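Mismatched dishes, tiny kitchen, how do you decide what stays?

Posted by Obsa Demissie

I moved in August and I'm finally sorting out the dishes, and I'm stuck. Nothing matches. I've got plates in different colors from three different apartments, a couple of bowls I like, one I don't, and more spoons than one person needs. My new place has a single cabinet, 36 inches wide, and that has to hold food too.

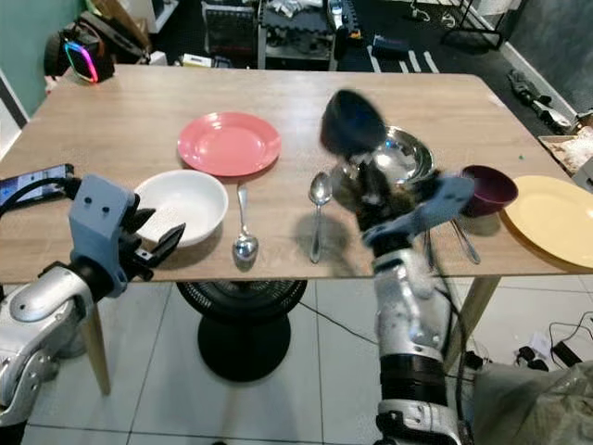
My sister keeps telling me to donate the lot and buy one of those plain white Prisholm sets, but that feels wasteful when none of it is broken. Also I cook a lot of soup, so the ladle stays no matter what!! Do you go by color, by size, or by what you reach for? And does metal go in with the plates or somewhere else?

Smaranda Moldovan

Did this last spring and I'd say go by shape. Put everything out on the table first, then stack the bowls inside each other. Whatever won't nest goes in a "maybe" pile – leave that pile out of the cabinet for a couple of weeks and see what you go looking for. Flat plates can stand upright in a rack, which saved me a whole shelf. Colors don't matter once the door is shut.
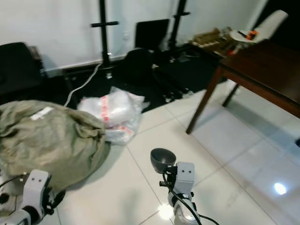 Dark gray bowl, bags on the floor behind it.

Metal bowls I keep low down with the pots, and the ladle hangs on a hook. Spoons and forks in a drawer, or a jar if you don't have a drawer (I didn't, for years).

One more thing, keep at least one deep bowl. I gave mine away and ended up eating noodles out of a saucepan.
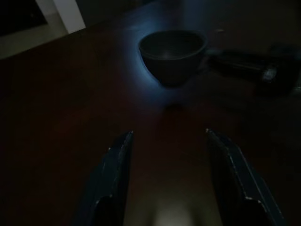

Nedelcu

Agree on the deep bowl, disagree on the plate rack. They wobble. Just stack them, biggest at the bottom.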